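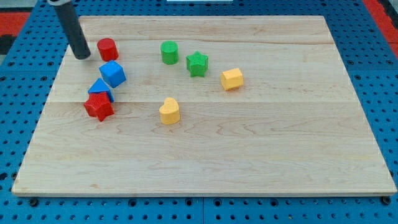
Review: "Mimolent in Old Pictures", 104 pages, softcover, published by Torkstead

I bought this book in February, after I saw it on a shelf in a small shop near the harbor. I am not born in Mimolent but I have lived in the town for many years, and I collect old postcards of it. So I think I am a strict reader for a book of this kind.

The book shows the town from the first years of photography until the 1930s. The editor is Shona Doolan, who also wrote the captions. Most of the views come from glass plates of the Kanaujia studio, which had its rooms above the old post office. There are street views, the ferry landing, the market hall before the fire, and a long chapter about the salt works. I liked this chapter the most. The faces of the workers are very sharp, and in one picture you can read the price of bread on a shop window behind them.

The printing is good. The paper is thick and not too shiny, so you can read under a lamp. The publisher kept the brown tone of the prints and did not make everything gray, and I am thankful for this. The maps are weaker. The harbor map is spread over two pages, and the middle of it, with exactly the streets I wanted to compare, disappears in the fold. I had to press the book very hard and now the spine has a line.

Some captions are too short. "Street with carts" does not help a person who wants to know which street. I believe the picture on page 90 is Dotbridge seen from the north side and not from the south, as it is written, because the chapel tower stands on the left. I wrote to the publisher and received a polite answer that they will check it for the next printing.

There is an index of streets, with old and new names together. An index of families is missing, and I would pay a little more to have it.

I give four stars of five. If you have only interest in the big monuments, the library has a larger album. For the small streets I know no better book.

Posted 9 July 2021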